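Assistance > Tickets > Base « Droits et diplomatie » > Export incomplet

Bonjour, c'est encore moi ! Je prépare un dossier sur les accords de surveillance entre États, et Kiren me sort n'importe quoi dès que je filtre par ambassade. La base compte 2000 télégrammes déclassifiés, j'en demande 748 (période Clusovstead) et j'en reçois 191 — sans message d'erreur, évidemment.

Déjà essayé : vider le cache, changer de navigateur, relancer à 6 h du matin. Pareil.
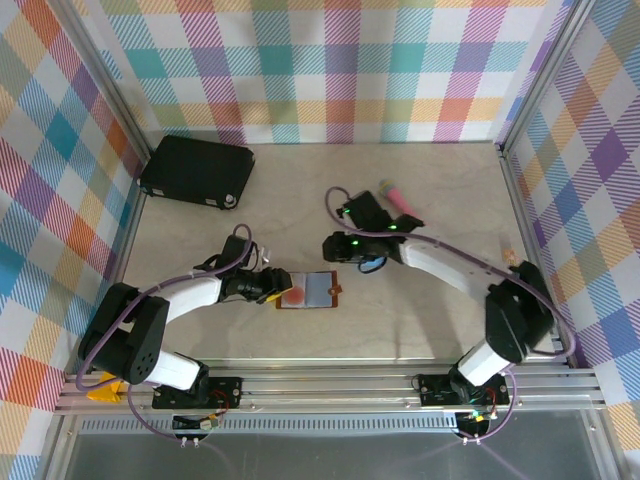 Plan de travail beige, tissu à carreaux au fond.

Mise à jour : j'ai trouvé un bout de piste (enfin !). Les notes classées « Linham » passent, celles classées « Sandu » sautent toutes. Je soupçonne le champ « pays signataire », vide depuis la mise à jour de décembre. En décochant ce champ, j'ai récupéré deux notes de plus — bon, c'est maigre.

Vous pouvez réindexer de votre côté ? Je laisse le ticket ouvert.

2 commentaires · 0 partage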